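Clitmont Brook

Clitmont Brook is a small lowland stream that rises on heavy clay north of the village of Skeltstead and joins the River Arnow below Rotich Mill. It is best known for a channel restoration project carried out along its lower course, in which a straightened section was returned to a winding line through wet meadow. The brook drains mostly pasture, with some woodland near the source and a strip of housing at Skeltstead. 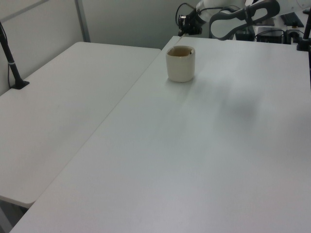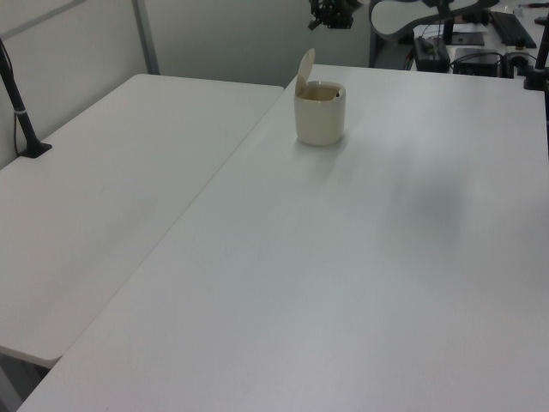

Course

The brook begins at a group of springs in Upper Clitmont Wood, where the clay is overlain by a thin cap of gravel. The springs are weak in dry summers, and the first stretch may stop flowing by July. Below the wood the channel runs south between hedged fields and passes under the Skeltstead road through a brick culvert. It then turns east, picks up a ditch from the village, and enters the flat ground known as Rotich Meadows. The confluence with the Arnow lies just downstream of the mill, where a low stone weir still holds back the main river.

Most of the upper channel is narrow and shaded. In the meadows it becomes wider and slower, with a bed of silt over gravel. The gravel is exposed in several riffles created or uncovered during the restoration work.

History

The lower brook was altered at least twice. The first change was made to serve Rotich Mill, when part of the flow was carried along the north side of the meadows in a raised channel, or leat. The leat went out of use after the mill closed, and only its bank survives, marked by a line of old pollard willows.

The second change was made for farming. The natural channel was straightened and deepened so that the meadows could be drained and plowed, and the spoil was piled along both sides. These banks kept ordinary floods off the fields but also trapped water behind them after heavy rain. The deepened bed cut the brook off from its floodplain, and the old bends filled with sedge and willow. Some could still be traced on the ground before restoration began.

Arable farming on the meadows was given up because of repeated waterlogging, and the land went back to summer grazing.

Restoration

Plans to restore the lower brook were drawn up by the Arnow Catchment Group with the owners of Rotich Meadows. The design was led by Fedir Semeniuk, a river engineer who had earlier surveyed the weir at the mill. He proposed following the old bends wherever they could be found and leaving the stream to shape its own banks elsewhere.

Work started at the downstream end. The spoil banks were lowered first, and the material was used to plug the straight channel at intervals. The new course was dug to a shallow depth — much shallower than the channel it replaced — and 300 tons of gravel were placed to form riffles and raise the bed. Trunks and branches from thinning in Upper Clitmont Wood were fixed into the banks to vary the flow.

A total of 38 willow and alder trees were planted along the south side for shade. Cattle are kept off the banks by fencing, except at two drinking points with hard stone bases. The fencing was moved back by a few yards after the first winter, when floodwater left debris against it and pulled out several posts.

A section of the straight channel was kept as a backwater. It is open to the brook at its lower end and holds standing water for most of the year.

Wildlife

Brown trout, bullhead and stone loach are found in the lower brook, and minnows are common in the backwater. Eels reach the stream from the Arnow in small numbers, although the mill weir makes passage difficult at low flow. Water crowfoot grows on the sunnier riffles. The wet meadow beside the restored section has ragged robin, marsh marigold and several sedges, and snipe use it in winter.

Himalayan balsam is present below the Skeltstead road and is pulled by hand each summer before it sets seed. Water quality in the same stretch is affected by runoff from the road and by silt from field gateways upstream.

Monitoring

Invertebrate samples are taken at 10 points between the culvert and the confluence. Photographs are also taken at set places in spring and fall to record bank movement. A survey completed in September 2024 found that two of the new bends had shifted outward and that a gravel bar had formed below the second drinking point. No repairs were recommended.

Access

A public footpath follows the north side of Rotich Meadows along the old leat bank and crosses the brook by a footbridge near the mill. The path is often under water in winter. There is no public access to the backwater or to Upper Clitmont Wood.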